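Brolitwood Council Delays Vote on War Powers Letter After Split Over Wording

The Brolitwood city council put off a vote on a letter asking Congress to hold a full debate before any new military action overseas, after members could not agree on whether the city should be taking a position at all.

The letter was introduced in May by two members who represent the east side of the city. It asks the state's House delegation to oppose any use of force that has not been approved by both chambers, and to publish how each member would vote. It does not name a country or a president.

Supporters said the letter was written to apply to either party. One of the sponsors told the chamber that the city had sent men and women to every major conflict of the last century and that residents had a right to know where their representatives stood before troops were sent.

Opponents answered that the council has no role in foreign policy. One member, who voted for a similar statement in an earlier term, said she now regretted it and would rather see the time spent on the road budget. Another said the text was so broad that it could be read as a criticism of missions already under way, and asked for that part to be rewritten.

The sponsors offered to drop the second paragraph, which calls past administrations of both parties "careless with the limits set by law." That was not enough to win over the members who objected. A motion to send the letter back for changes passed after two hours of discussion, and the item is expected to return next month.

Public comment ran longer than planned. Speakers were given two minutes each, and the line still reached the hallway when the meeting was scheduled to end at 9 p.m. The chair extended the session so that everyone who had signed up could be heard.

Most of those who spoke were in favor of the letter. A retired Army mechanic said he did not care which party was in charge, only that the vote be held in the open. A woman whose son is on active duty asked the council to leave the matter alone, saying she did not want her neighbors taking sides on his work. A college student called the letter too mild and urged the council to ask for hearings as well.

A petition backing the letter has gathered over 500 signatures, according to the Kazmi Street Neighbors Association, which collected them outside the library and at the Ronder farmers market. The city clerk has not checked the names against the voter rolls and is not required to do so, as the petition has no legal force.

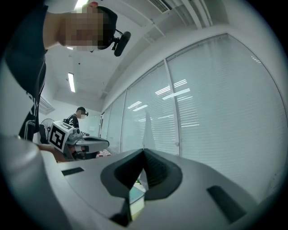

Reaching for a hand-held gripper.

The question has divided other towns in the county. Jesier approved a shorter version of the letter in the spring without debate. Ronder rejected one on a tie vote, and its mayor declined to break the tie, saying the issue belonged to Congress.

The office of the area's House member said in a written statement that the congressman welcomes the views of local governments and will review any letter he receives. The statement did not say whether he would support a bill requiring a vote in advance of military action. His challenger in the fall election has said she would, but has also said there should be an exception for emergencies, without explaining how long that exception would last.

The Brolitwood letter has the same gap. As written, it asks for approval "before hostilities begin" and says nothing about cases in which American forces are attacked first. The city attorney told members that the wording would have no effect on federal law either way, but suggested adding a sentence on self-defense if the council wanted to avoid confusion.

The sponsors said they would accept that change. They plan to circulate a new draft before the next work session, which begins at 7 p.m. in the council chamber. Written comments can be left at the clerk's counter during business hours and will be added to the public record.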